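Plovireck Workroom: Benches and Surfaces

Gallery page, updated January 2023
Compiled by Rattana Klinhom

Notes on the benches at the Plovireck workroom, kept for members who book bench time and for anyone fitting out a similar room. Entries follow the order of the bench register. Dimensions are on the drawings, which Magdolna Pintér holds at the front desk. Colour references are to the Fillard chart, second edition.

Finish

The tops were specified matte. Gloss was trialled in the old Mangubat Street premises and rejected on account of glare from the overhead fittings, which made it hard to read scribed lines and pale labels. White was retained. Small dark parts — screws, washers, spring clips — are easier to find on it, and a dropped part is generally recovered before it reaches the floor.

The disadvantage is marking. A matte white top shows skin oils and pencil graphite sooner than a grey one does. Wiping with a damp microfibre cloth removes most of it. Solvent cleaners are not to be used, as they polish the surface locally and leave a patch that shows under raking light. Two such patches remain on the bench nearest the store and will not come out.

Power

Each bench is allotted one power strip, kept to a rear corner so the working area stays clear. Strips are tested and tagged by Jonalyn Cabanatuan, and the register number is written on the underside. Members' own power boards are not permitted. Plugs should be seated fully before switching on at the wall. Chargers are to be unplugged at the end of a booking.

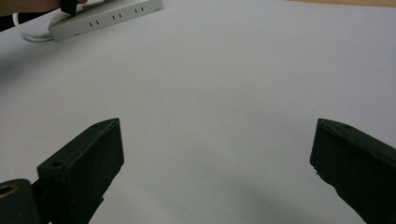

White top, matte finish, faint smudging. Power strip at the corner with one black plug in.

Light marking of this order is recorded as normal wear and does not need reporting. Scratches that catch a fingernail do, as do burns, lifted edges and any swelling near a joint. Report forms are in the Rokuvov binder beside the sign-in sheet. Quote the bench number and, where possible, the distance of the damage from the nearest edge in millimetres.

Cleaning schedule

Tops are wiped by the user at the end of each booking and washed by the room steward once a month. The wash is warm water with a small amount of neutral detergent, followed by clean water and a dry cloth. Divina Tiongson has asked that cloths used on the metalwork side be kept out of the bench bucket. Swarf carried over in a cloth was the cause of the fine scratching logged last year under entry 261.

Specks that remain after wiping are usually adhesive or paint. Lift them with a plastic scraper held low. Steel blades are not to be used on any white top.

Edges and adjoining surfaces

Timber side surfaces are oiled and should not be washed with detergent. Use a dry brush, then the cloth marked for timber. The next coat of oil is due in February, and those surfaces will be out of use until Rin Noguchi signs them off.

Replacement tops are budgeted at $659 each, fitting excluded. Corrections to this page go to the front desk — please quote the bench number.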